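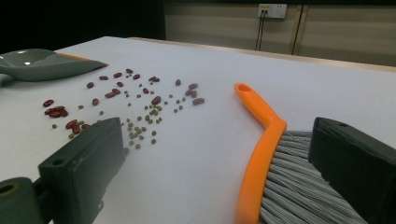 Kidney and mung beans, dustpan and brush: a sweeping task with a hand-held gripper.

Budgeting for a hand-held gripper station

A hand-held gripper station is a table, a pair of grippers a person carries instead of a robot arm, and whatever cables, tools and small stuff the task needs. I keep this entry on the Trostinum wiki, and it's mostly about money and planning, because that's what people write to me about (the software has its own page, and Ljubica Georgiou looks after that one much better than I could!).

Terms

I say "station" for everything you'd have to pack if you moved rooms. "Pair" means a left and a right gripper with their cables. "Consumables" are the things you sweep, pour, fold or drop, plus the tools that wear out. Deisy Villanueva likes to put tools under equipment, and we've gone back and forth on it, but a dustpan is a consumable in my spreadsheet and I'm not moving it.

What goes in the budget

The grippers are the big line, of course. We priced two suppliers, Murkomus and Kirneo, and the quotes were laid out so differently that I ended up retyping both into one sheet. Murkomus sells the fingers separately. Kirneo includes them but charges for the spare cables, and you do want spares. Ask for a quote with everything on it, shipping too, and ask how long the quote holds. Ours ran out while we were still arguing over tables.

Next comes the furniture. Get a plain table with a steady top and put a white board over it if you're working with small dark things like beans. I was all set to buy a fancy height-adjustable one and I'm so glad I didn't, as the money went to a second set of fingers.

Then power. Count your plugs before you order, and put the table near an outlet. Cables take up far more floor than you'd guess from a drawing, so leave room for them on the plan and put a power strip on the list.
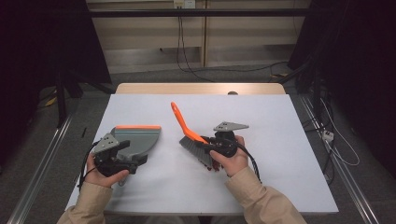
Consumables

I budget 9 percent of the station cost for these, and I've never had any left over. Dried beans are lovely to work with: cheap, easy to see, sold in every grocery store. Two sizes together make for a harder sweep than one. Brushes and dustpans should be bought in matching sets, several at once, all the same model (stores change their stock and then your September sessions don't look like your June ones). Try the handle in the gripper before you buy the whole box. I once ordered 44 brushes with a fat round handle, and they're still in the closet at Cárdenas, our other site. Help yourself.

People's time

This is the line that gets left off. Someone has to set out the beans, pick up the strays and reset the table, over and over. Our sweeping plan called for 73 runs, and I'd put down one person for it. Deisy talked me into two, and she was right, my back says thank you. If you can only pay for one, plan shorter sessions.

Order of buying

Table and board first, then tools, then grippers. It feels backwards, I know! But the tools tell you how wide the fingers need to open, and you can measure them with a ruler for free. Allow seven weeks for the grippers and have the cables come in the same box if the supplier will do it.

See also: Gripper fingers, spare; Floor plans; Cárdenas closet inventory

Last edited 4th June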